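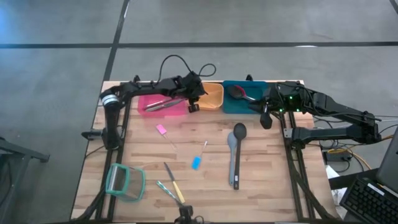

The Vorkel set on butcher block: tongs in the pink bin, a spoon in the teal tray, the orange bin open to offers. Pastry brush awaiting a decision.

NIVEO INTRODUCES VORKEL, THREE BINS FOR THE DRAWER YOU DON'T OPEN IN FRONT OF GUESTS

Sturnurdale shop's first storage product goes on sale in May

STURNURDALE - Niveo, the kitchen shop on the lower end of Mill Street, will begin selling its own utensil storage this May, having spent most of its life selling people the utensils that caused the problem.

The set is called Vorkel. It consists of a pink bin, an orange bin and a teal tray, all open at the top. There is no lid, no divider, no app and no label. It costs $60, and single pieces can be bought to replace any that get borrowed for paint.

"We have sold this town a great many spatulas," said Stijn Martens, who owns Niveo and designed the set. "At some point you have to ask where they all went. I asked. Mostly they went into one drawer, and the drawer doesn't open all the way anymore."

Martens put the question to customers at the register over the winter, on a half-page form with a pencil on a string. The shop collected 942 completed forms and lost the pencil twice. The most common complaint was a drawer that jams. The most common culprit was the ladle, followed by the potato masher. A surprising number of people used the space for comments to blame a spouse, and one used it to ask for a refund on a colander.

How it works

Vorkel asks its owner to empty the drawer onto a table and put everything back in one of three places.

The pink bin is a shallow tub for things that grab, flip or reach: tongs, turners, the long fork that came with the grill. Tongs go in on the diagonal, which suits them.

The teal tray is flat and is meant for spoons and other things used while something is on the stove. It can go straight from the drawer to the counter, where Martens hopes it will also put an end to the practice of resting a spoon on a folded receipt.

The orange bin is the smallest of the three, and the instructions say only that it is for "the rest." Early drafts were more specific. Testers ignored them.

"People want to be told where the pastry brush goes," Martens said. "I have been in this business a long time and I don't know where the pastry brush goes. It isn't a spoon. You use it in November. I keep mine in the orange one, but I wouldn't go to court over it."

Tested at home

Seven households in Sturnurdale tried the set for 5 weeks before the final sizes were settled. The pink bin was made longer after the first week, when it became clear that people own bigger tongs than they admit to. The orange bin was made smaller, on the theory that a large bin for miscellaneous items is simply another drawer.

Six of the households asked to keep their sets. The seventh returned the bins clean and stacked, with a note saying that sorting the utensils had gone well but had led to a conversation about the pantry, and could they please leave it there for now.

The colors were the subject of more discussion than the shape. Niveo had planned on white, and had white samples made. Testers could not tell which bin was which without looking inside, and several stopped looking inside. Pink, orange and teal were picked from the samples that were left over, and the white version has been dropped.

A demonstration, with a table

Niveo will show the set in the front of the shop every morning at 10 through the end of May. Customers are invited to bring the contents of their own worst drawer in a bag or box. Staff will help sort it and will keep their opinions about avocado slicers to themselves.

Laaksonen, the woodworking shop across the street, will take orders for butcher-block tabletops during the same period, and buyers of a tabletop will get a Vorkel set with it. Martens described the arrangement as "mostly a matter of having talked over the fence."

Duplicates turned up in the sorting may be left in the crate by the door. Those in decent shape will go to the kitchen at the Sturnurdale community hall, which has asked for can openers and has asked, politely, for no more melon ballers.

Availability

Vorkel is sold only at the Niveo shop. All three pieces can be washed by hand or on the top rack. They fit a standard kitchen drawer side by side, but a narrow one may need the teal tray to live on the counter. Measure first. The shop will take back unused sets, and will take back used ones if the story is good.

About Niveo

Niveo sells pots, knives, linens and small kitchen tools in Sturnurdale. It does not sell furniture, despite what the sign left by the previous tenant still says.

Press contact: Stijn Martens, at the shop, any time before the lunch rush.

Last updated: May

Comments

drawerfull: I filled out one of those forms. I was the ladle. Well, one of the ladles.

Patty on Mill St.: Will the orange bin be sold in a bigger size? I have a lot of "the rest."

no_more_gadgets: Sixty dollars for two bins and a tray. My grandmother used a coffee can and it worked until 1988. Nice colors though.

Patty on Mill St.: What happened in 1988?

no_more_gadgets: She got a second coffee can.

R.T.: Pastry brush goes with the rolling pin. This is not complicated.

Recent from Niveo

- Knife sharpening moves to mornings only
- A correction regarding the colander sale
- Laaksonen and Niveo to share a loading door, with rules
- Why we stopped gift-wrapping woks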